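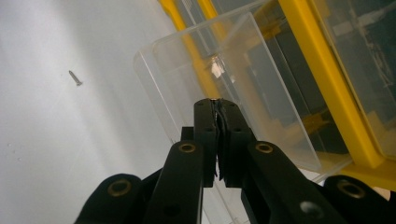
4. The Encore as a Scheduled Event

21 shares · 2 comments

4.1 What we counted as an encore

The literature on encores is thin and mostly concerned with opera, where people at least have the decency to throw flowers. For club shows by touring bands there is very little to go on, and what there is tends to take the encore at its word: the audience wants more, the band is moved, the band returns. We started from that definition and abandoned it during the first month of fieldwork, when it became clear that the band had usually written the encore on the setlist before the doors opened, and that the setlist was taped to the floor where the front row could read it.

For the purposes of this section, an encore is any music played by the headline act after all its members have left the visible part of the stage and at least one of them has come back. We set a minimum absence of 60 seconds. This was meant to screen out guitar changes, trips to the bathroom and the drummer who simply wanders. It also screens out a fair number of real encores, as Section 4.3 explains, and we would choose a shorter threshold if we were starting again.

The sample is 364 headline sets at the two rooms in Skikent that book original music all year. Vadus is the larger, a former cinema with a proper backstage and a staircase leading to it. Katayama is a long room over a shop, with a stage at the far end and the bar at the end you come in by. A further 21 sets were dropped before analysis. Most of these were seated shows where the observer could not tell whether the act had left or was sitting down in the dark, and the remainder were lost to a notebook left on a bus.

Fieldworkers stood in the same place each night, noted times from a wristwatch set against the venue clock, and wrote down anything said from the stage during the last three songs before the break. They were asked not to clap until the house lights came up. This instruction proved harder to follow than we had expected, and several notebooks contain apologies.

4.2 The announcement of the last song

Almost every act in the sample announced a last song. In the great majority of cases the announced last song was followed by more songs. Audiences appear untroubled by this. On the response cards, which we describe below, people who had just been told "this is our last one" and had then heard four more were no less likely to describe the singer as sincere than people who had been told nothing.

We coded the announcements by wording. The plain form ("this is our last song") was the most common at both rooms. The thankful form folds the announcement into a list of thanks, usually to the support act, the sound engineer and the town, in that order, with the name of the town pronounced in a variety of ways. The sly form concedes the fiction: "this is our last song, you know how this works." Sly announcements rose with the number of years the band had been touring, and at Vadus they were more frequent among acts on a second or later visit.

A fourth form turned up often enough to need its own code. We call it the opt-out. The singer explains that the band does not do encores, that the walk off and back is a little silly, and that the crowd should imagine it has happened. The band then plays the songs it would have played. Opt-out acts received warm applause at the point of explanation. They also got the highest number of complaints on the cards about the show being short, including from people at shows that ran well past the listed finish. It seems that an encore has to be taken away from an audience for a moment before it can be handed over, and that a band which refuses to do the taking is felt to have kept something for itself.

4.3 Length of absence

The distribution of absences at each room is plotted in Figure 4, at the end of this section. At Vadus the distribution has the shape one would hope for, a single hump with a long tail made up almost entirely of one band's residency. At Katayama it does not have much shape at all.

The reason is architectural. Vadus has the staircase. A band that leaves the stage must climb it, stand around at the top, have whatever conversation it has, and come back down, and all of this takes time whether or not anyone is feeling coy. Katayama has no backstage. The way off the stage is through the crowd to a door beside the bar, and a band that has gone off this way must come back this way too, past the same people, who by now want to say something nice. Faced with that, acts at Katayama found other solutions. Some turned to face the wall. Some crouched behind the bass amplifier, in full view of anyone over average height. One trio sat down on the drum riser and looked at the floor until the noise was judged sufficient, then stood up to a roar.

None of these meets our definition, since nobody left the visible part of the stage. We have recorded them separately as notional encores. Readers who feel that a man with his back turned is still a man on stage may ignore them, and readers who do not will find that including them brings the rate of encores at Katayama level with the rate at Vadus. We lean toward including them. The audiences certainly did.

Length of absence had no clear relation to loudness of applause in either room. It did track the curfew. As the listed finish drew near, absences grew shorter, and in the closing minutes before curfew they fell below our threshold, so that the most hurried encores in the sample are missing from our main count. Any claim that a crowd "brought the band back" should be read with the curfew in mind. The crowd was one influence. The engineer holding up a hand and pointing at a wrist was another.

4.4 What was held back

If the encore is arranged in advance, the interesting choice is what goes into it. We compared each encore with the act's most played songs on Findetti, the ticketing and streaming service through which both rooms sell their shows. The expected pattern is that the best known song is kept for last. This held for acts with one song much better known than the rest. These bands are sometimes said to resent the song, and a few made remarks to that effect from the stage, but they put it in the same place every night and played it with evident care.

Acts with several songs of similar standing behaved differently. They tended to spend the known material in the main set and use the encore for something slow, something new, or a cover. The slow opener was so frequent at Vadus that we took to calling it the solo return: the singer comes back alone with an acoustic guitar, says that this is one they have not done in a while, and plays the song that opened the encore in the previous town. We confirmed this from posted setlists where these were available. "A while" had a median value of one night.

Covers showed up late in tours and almost never on the opening dates. We had assumed they were there to please. The cards suggest otherwise, with covers dividing respondents more sharply than any other item, and the more likely explanation is that by September, when the longest tours in our sample reached Skikent, the bands were bored.

4.5 The response cards

We collected 2,021 cards from audience members on their way out. The card asked for the high point of the evening, whether there had been an encore, and whether the respondent had expected one. A space was left for comments, and the comments were mainly about the coat check.

Two findings matter here. First, people who expected an encore and got one were more pleased than people who did not expect one and got one. Surprise, which writing on live music treats as close to sacred, did nothing for the ratings. Second, a sizable group reported an encore at shows where none took place under any definition we could devise. These respondents were unusually happy. Many named as their high point a song played midway through the main set, and placed it in the encore that had not occurred.

We do not think these people were careless. Going by their other answers they had paid close attention, could name the support act, and had views on the snare sound. They seem to have remembered the night in the form such nights take, with the best part moved to where the best part goes. The walk off and the walk back may do their work even in the bands' absence, so to speak, provided that the audience has been to enough shows to supply them.

4.6 Limits

Two rooms in one town is a small base, and the town is not typical. Skikent lies at the end of a rail line, so a portion of every crowd leaves early to make the last train and takes its opinions with it. We stationed a fieldworker at the platform for a handful of shows, but people running for a train do not fill in cards.

The sample also includes one holiday show, on 26th December, at which the headline act played five encores to a crowd that included most of its relatives. We ran the analysis with and without it. Removing it changes nothing except the maximum, and it has been kept in at the request of the fieldworker who stayed for all five.

Last, our observers became regulars. By the second half of the study the staff at Katayama were greeting them by name, and on at least one occasion a singer dedicated the encore to "the person with the notebook." That set is coded as thankful.

2 comments · Share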